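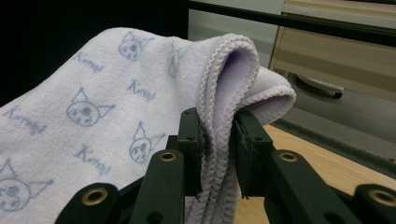 Ticket 1043: Hand gripper, towel folding station, Bonside
Opened by: Ravindra Kanaujia
Unit: hand-held gripper, parallel jaw, folding table
Priority: normal
Status: open, waiting on parts

Problem
Towel hems slip when the fold is pulled across. It happens mostly with the thick hem that has the raised stitching. Plain cloths are fine. Operators have been squeezing harder to make up for it, and now the trigger feels stiff at the end of its travel.

Log

Saturday, 8:20
Checked the linkage first. All 4 pivots turn freely by hand, no grit. Snugged up one screw on the right side that had backed out a little. Slip still there on the printed test towel.

8:45
Closed the jaws on a strip of paper. Holds at the bottom of the fingers, pulls out at the top. So the pads are not meeting evenly. Spacer on the left finger swapped for the thinner one from the Dalano kit. Better, but the paper still pulls out at the top corner.

9:10
Opened the jaws all the way over the table and looked at the finger covering. Top edges are ragged on both sides, and the left one is torn a little. The pads were last changed in November. The counter was reset then and now reads some 1000 cycles.
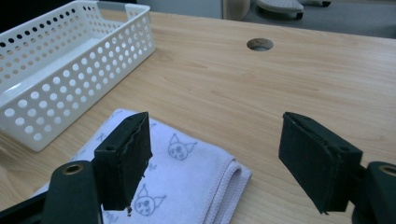 Finger covering with jaws open, 9:10 check. Folded test towel on the table, basket at left.

9:30
Trimmed the loose fibers with scissors. Do not pull them, the covering lifts off the finger. Ran the same towel again. Slipped twice on the thick hem, held on the single layer.

9:50
Trigger stiffness went away after I backed the stop screw out a quarter turn. Marked the new position with paint pen.

Cause
Worn finger covering. Spacer and stop screw were small contributors.

To do
Fit new covering on both fingers, same batch. Two pairs requested from the Granonville store.
Repeat the paper test at top, middle and bottom.
Reset the counter when the new pads go on.
Until then, use this unit for plain cloths only.

Ticket stays open until the paper test passes. R.K.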